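What Neighbors Keep: Shared Tools and Shared Meals in Katville
Jihad Farah
Final report, Community Studies project

I grew up two streets away from the old bakery in Katville, so I should admit at the start that I already loved this neighborhood before I asked anybody a single question about it. My project was meant to be about borrowing – ladders, folding chairs, the big soup pots that come out for weddings – and how people who hardly know each other's last names still manage to trust each other with their things.

Over the summer I handed out 112 questionnaires, mostly by knocking on doors and being offered tea, and I got 51 of them back. I also sat down for longer talks with 11 people, some of whom had moved over from Pletville when the rents went up there. My teacher warned me that the talks would take longer than I planned, and she was right! One lasted an entire afternoon and ended with me carrying home a jar of pickled turnips.

Most people who answered had borrowed something from a neighbor in the past year, and far fewer had borrowed money, which they seemed to think of as a different kind of asking altogether. Food was in between. A cup of sugar did not count as borrowing to the older residents, and several of them were a little offended that I had put it on the form. Younger families were more likely to arrange things by text message, though they still walked over to pick the item up, and that short walk was where a lot of the friendships had started.

I had a harder time with the apartment blocks on the hill side. Fewer forms came back from there, and I think I went at the wrong hours, when people were at work or just getting in and wanted their supper in peace.

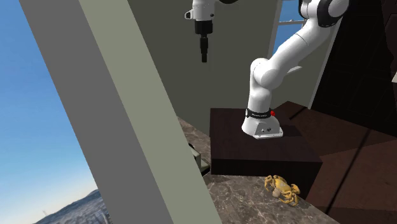
If I am allowed to continue in October, I would like to go back to those blocks in the early evening and bring a shorter form, with the sugar question taken out.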